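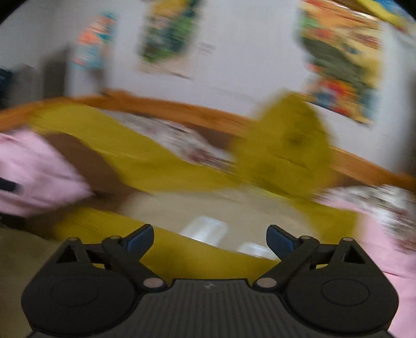 **gearlash42** wrote:

I don't buy the 70 percent. Seventy percent of what? If your team decides after each attempt whether the cloth got "picked up properly," you're grading your own homework, and the judges at the Rakena Cup are going to ask the same thing in the first minute.

I'd also like to know how a high school club goes from hand-guided grabs to a robot that sorts laundry by August. I've seen three teams promise that and every one of them showed up with a video.

---

**pravo_robotics** wrote:

Fair question. Rules we've been using at Pravommont: the cloth has to leave the surface, stay in the fingers until it's over the bin, and land in the bin. Anything else is a miss. A second student marks the sheet, and that student isn't holding the gripper.

We've got 200 grabs recorded by hand so far. The 70 percent is from the arm running on its own after training on those. It ran 100 tries.

And no, we aren't promising to sort laundry. The entry form says "pick up fabric items from a cluttered surface." The laundry bit came from the club's poster and I wish we'd never printed it.

---

**gearlash42** wrote:

OK, that's better than I expected. Same room for the training and the test, though?

---

**pravo_robotics** wrote:

Same room. Same fabric too, mostly the yellow and the pink.

---

**gearlash42** wrote:

Well, there you go. Your arm knows one room and two colors.

---

**mrs_torque** wrote:

I coach at Tresine and I think you're being a little rough on them. 70 out of 100 on soft stuff is decent for students. Cloth is miserable. We spent a whole season on foam blocks and those hold still for you.

My own doubt is about the pads. Are the blue ones what you plan to compete with? We tried soft pads on ours and they grabbed a T-shirt fine but slid right off anything slick. We ended up cutting strips out of a rubber shelf liner, ugly as sin, and they stayed on until somebody left the glue gun at home.

---

**pravo_robotics** wrote:

Blue ones for now. We haven't tried anything slick yet. Good point, I'll put a windbreaker in the pile.

---

**bencheight** wrote:

Going to disagree with mrs_torque. The pads are the last thing I'd touch. Change them now and your 200 recordings were made with a different hand. Any drop in the score after that and you won't know if it's the pads or the training. Leave the hardware alone until you've got a number you trust.

---

**mrs_torque** wrote:

Or they find out at the event that it can't hold nylon. I'd take the extra recordings over that.

---

**bencheight** wrote:

With what hours? They're a club. It's after school and half of them have to catch the late bus.

---

**gearlash42** wrote:

bencheight is right about the order, even if I think the whole approach is shaky. Cheapest test I can think of: leave everything as is, carry it to another classroom, bring fabric it has never seen, and run it 35 times. Write the number down even if it stinks. If it's anywhere near 70 I'll come back here and eat my words.

My guess is it won't break 35 percent.

---

**pravo_robotics** wrote:

We can do that. The arm is bolted to a cart so moving it isn't terrible, but the cart has one bad wheel and the library won't have us — we asked. Chem room is probably free after 4.

On the hardware, I'm going to side with leaving the pads alone for this round. If the windbreaker is a disaster we'll talk about shelf liner.

Separate thing: has anyone ordered finger parts from Sturker lately? Their site says in stock, and it said that last time too.

---

**mrs_torque** wrote:

Waited five weeks for ours. Order two sets.

---

**bencheight** wrote:

Or print them. Sturker parts are fine but not at those prices. And please use fabric from somebody's closet for the 35, not more of the same bolt in green.

---

**gearlash42** wrote:

Seconding the closet. Also have the kid with the score sheet pick the items, and don't let whoever did the training see them first.

---

**pravo_robotics** wrote:

Fine by me. Chem room it is. I'll post the sheet, misses included.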